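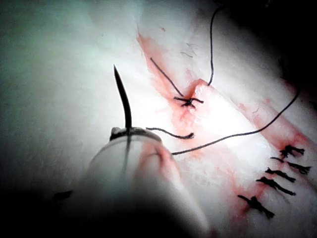
Schools stopped teaching children to sew, and I think they should start again. I don't mean quilting or tailoring, which can stay electives for those who want them. I mean four plain skills: threading a needle, sewing on a button, closing a split seam and putting up a hem. Most adults I know can do none of them, and they throw out clothes that need ten minutes of work. People tend to file sewing under hobbies, next to scrapbooking. But a curved needle with its point up beside a red incision belongs to the same family of tools as the one in a kitchen drawer, and the job is to bring two edges together and hold them there. It is old, useful knowledge, and we let it go because it looked like housework.

I live in Planholm, where the middle school dropped home economics and turned the room into storage. The usual reason given was time. The state asks for more testing hours every few years, and something has to give. I understand that. Still, a basic sewing unit takes 4 weeks at one class period a day, and the supplies are cheap. When I asked at Pacheco, the fabric store on our main street, they quoted me $705 for needles, thread, buttons and practice cloth for 200 students. The school spent more than that on a banner for the gym.

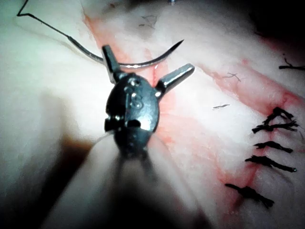
The other objection is that clothes are now so cheap that fixing them makes no sense. A shirt costs less than lunch, so why bother? I have two answers. One is that the shirt isn't cheap for every family, and a kid with one good coat ought to be able to keep it going. The other is that mending teaches patience with small things. The first seam is always crooked. You pick it out and sew it again, and the second is a little better.

Broltgate, the next town over, kept its class. It has 400 students and every one of them takes it, boys included. In December they hem the curtains for the school play. I have seen those curtains and the stitches are uneven, but they hang fine.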